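Course Handout 5: Garment Care and the Household Textile
Department of Textile Studies, Caslow Institute
Prepared by Ffion Meredith – revised 1/24/22

Students should read this handout before the session on fiber behavior. It covers the effects of wear and folding on woven cloth, and supports the first written assignment. 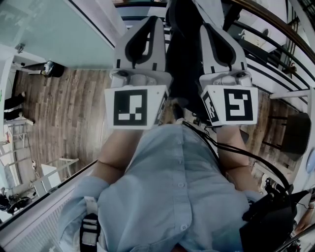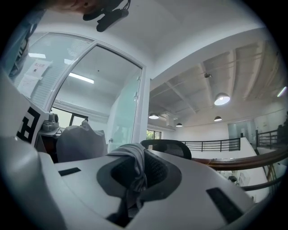
Creasing in cloth: a light blue button-up shirt in wear (first) and a crumpled grey cloth (second).

1. Why cloth creases
A crease forms when fibers are bent and do not return fully to their former position. Cotton and linen crease readily. Wool recovers well, as its fibers have a natural crimp. Moisture and heat make most plant fibers easier to bend, and a fold pressed in under those conditions will remain once the cloth has cooled and dried.

2. Weave and finish
A plain weave holds the yarns firmly and tends to show sharp lines. Twill allows the yarns more movement. Resin finishes improve recovery but may reduce strength – a point discussed at length in Medina and Rocha, chapter 5.

3. Storage
Folded items should be refolded along new lines at intervals. Heavy knits are stored flat.

Assignment
Compare two fabrics of different fiber content and report on their recovery after folding. Papers carry 90 points, of which 70 are given for the written analysis. Questions may be directed to Éabha Egan at the department office.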